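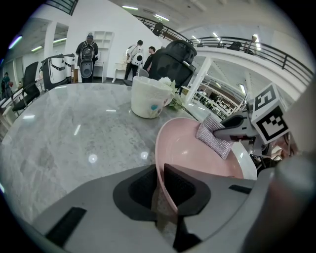 By Aurelio Petrauskas, Consumer Affairs Writer

Home | Features | Food | Money | Newsletters

The bowl is having a long moment. Lunch now comes in one, dinner is photographed in one, and Polleo, a chain with a branch near every station I use, will sell you rice, leaves and a scoop of beans in one for the price of a decent pub roast.

I went to the Tromness branch at noon and ordered the large. The menu put it at 900 calories and called it "balanced", a word with no fixed meaning that I can find. Balanced against what? The small had 361 and left me hunting for toast by two.

Fans say the shape makes us eat more slowly. Perhaps. The study I keep being sent was paid for by Jirwood, who make tableware, and it followed its diners for 2 weeks. I would want rather longer before throwing out my plates.

What a bowl does well is hide things. Spread the same lunch on a flat plate and you see how much of it is rice - most of it, in my case, with the salmon laid over the top like a rug over a bad floor.

I still eat from bowls at home. Soup needs one, and so does cereal. Neither has ever come with a leaflet.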